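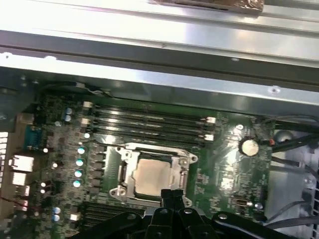

Kirsty Harawira wrote in her comments on the previous edition that the procedure told her what to record but never when a recording ought to be thrown away, and that her group had kept 14 approach trials it should have discarded. Her comment has been adopted. The rejection rules now stand in the body of this section, at the steps where they apply, and the former appendix has been withdrawn.

Section 8. Approach and Alignment Trials on an Open Chassis

8.1 Purpose

This section sets out the procedure for approach and alignment trials with the Vorar wrist camera and the two-finger gripper. The trials measure how closely the fingers can be brought to a processor socket using only the wrist view for guidance. They do not include lifting, inserting, or removing a component. Those operations are covered in Section 9 and must not be combined with the trials described here.

The method was developed at the Pretholm laboratory for the study of reflective parts. A metal heat spreader, a retention bracket, and the sheet metal of a chassis all return light strongly, and a position estimate drawn from the wrist view may follow a highlight in place of an edge. The procedure is designed to make that error measurable. Operators should therefore resist the temptation to remove glare before a trial, except where a step calls for it.

8.2 Before You Begin

You will need the following:

The arm, with the gripper and wrist camera fitted and calibrated as described in Section 4.
A computer chassis with its side cover removed and its motherboard in place.
The Rakena recording software, with a new session open.
A grounding strap for each person who will reach into the chassis.
A trial sheet, on paper or in the session folder.

CAUTION: Disconnect the chassis from mains power and remove the power cord completely. Switching the unit off at the rear panel is not sufficient. A board may hold a charge after the cord is removed, and a coin-cell battery, where fitted, continues to supply a small voltage.

CAUTION: The gripper is a metal-fastened assembly moving over exposed contacts. Confirm that the force limit is set before the arm is enabled. The arm must not be enabled while any person has a hand inside the chassis.

8.3 Preparing the Chassis

1. Place the chassis on the work surface with the motherboard facing up. Clamp it at two opposite corners. Do not clamp across a perforated fan grille, as the metal bends easily and the chassis will shift during the trial.

2. Gather any loose cables and lay them to the sides of the board. Cables may remain in view. They must not cross the socket, the retention lever, or the space through which the fingers will descend.

3. Check that the retention bracket is closed and the lever is fully seated. A raised lever lies within reach of the fingers on a low approach and is the most frequent cause of contact in this series.

4. Leave the memory slots empty. Installed modules stand well above the board and narrow the approach on that side. If your study requires installed modules, record the session as a separate condition and do not pool its results with those of an open board.

5. Note the tall parts near the socket on the trial sheet. Capacitors beside the socket are the usual concern. Enter the side of the board on which they stand as seen in the wrist view, using the words left, right, upper, and lower.

NOTE: Directions in this section always refer to the wrist view as displayed in Rakena. They do not refer to the front or rear of the chassis. Laboratories that mixed the two conventions in earlier studies were obliged to label their sessions again.

8.4 Setting the Light

6. Turn off any lamp mounted on the arm. Use the fixed room lighting and one side lamp.

7. Position the side lamp so that the heat spreader is lit but its four edges can still be told apart on the display. A bright band on the surrounding sheet metal is acceptable. A band that runs across the socket bracket is not acceptable, and the lamp must be moved.

8. Lock the camera exposure. Automatic exposure must remain off for the whole session. When the gripper descends it brings a large dark area into the view, and a camera left on automatic will brighten the metal to the point at which the bracket edge is lost.

9. Record one still with the arm at its home position and store it as the session reference.

NOTE: If the lamp, the exposure, or the chassis is moved after the reference has been stored, close the session and begin a new one. Do not replace the reference within an existing session.

8.5 Running a Trial

10. Select Approach in the session menu and enter the trial number.

11. Mark the target point on the display at the center of the heat spreader. The software will draw the estimated outline of the part. Compare the outline with the visible edges. If it follows a reflection, do not correct it by hand. Enter "outline displaced" on the trial sheet and continue.

12. Close the fingers to the spacing given in the trial plan. Both fingertips should be visible in the lower part of the wrist view and should point toward the socket.

13. Enable the arm and start the approach. The arm will descend along the planned line and stop at the standoff height. Keep one hand on the stop control throughout.

14. When the arm has stopped, wait for the position reading to settle and save the still and the reading together.

15. Measure the distance from each fingertip to the near edge of the bracket with the gauge supplied. Disable the arm before placing the gauge. Enter both distances, even when they appear equal.

16. Return the arm to its home position. Inspect the socket area by eye before the next trial.

CAUTION: If a fingertip touches the bracket, a capacitor, or the board at any point, press stop and disable the arm. Do not drive the arm upward under program control until you have confirmed that neither finger is caught beneath the lever.

8.6 Rejecting a Trial

A trial must be rejected if the chassis moved in its clamps, if the exposure lock was released, if a cable entered the approach space, or if the arm was stopped by hand for any reason other than contact. A rejected trial keeps its number. Enter the reason on the sheet and run a further trial at the end of the session.

A trial that ended in contact is a valid result. It must not be rejected and must not be repeated in order to obtain a better figure. The same applies to a trial in which the outline was displaced, however large the error.

Where the operator is unsure, the trial is to be kept and marked "query." The person who reviews the session will decide from the saved still. That person may not be the operator who ran the trial.

8.7 Number of Trials and Order

Run 8 accepted trials at each finger spacing. Change the spacing in the order printed on the trial plan, and do not group the narrow spacings together for convenience. The order was drawn at random so that gradual warming of the arm joints does not fall on one condition only.

Allow the arm to rest at home between spacings. The trial plan states the interval. If a session is interrupted for longer than the stated interval, repeat the calibration check in Section 4 before continuing, and note the repeat on the sheet.

8.8 Reading the Results

Rakena reports two values for each trial: the offset of the estimated outline from the measured position, and the difference between the two fingertip distances. The first describes the estimate. The second describes the alignment of the gripper. They should be reported separately. A small offset with a large fingertip difference normally points to a rotation of the wrist, and the calibration should be examined before the result is attributed to the surface of the part.

In the Pretholm series, displaced outlines were found more often when the lamp stood on the same side as the open sheet-metal panel. The Zovville group, working with the same procedure and a different chassis, obtained the same direction of effect with a smaller offset. The two series have not been combined. Users should not apply a fixed correction on the basis of either one, and the software provides no field for doing so.

Results from a board with a matte cover over the heat spreader may be collected as a comparison. The cover must be thin enough that it does not change the standoff height, and its use must be entered in the session title.

8.9 Closing the Session

17. Return the arm to home, disable it, and remove the side lamp from the work surface.

18. Check that every trial number on the sheet has a matching still in the session folder. Rejected trials must have a still as well, if one was saved.

19. Lock the session. A locked session can be read and copied but cannot be edited.

20. Remove the clamps and refit the side cover if the chassis will not be used again the same day.

Section revised Thursday, May 30, 2019. Sessions opened under the earlier procedure may be completed under it until the end of June, provided that the edition used is stated on each trial sheet.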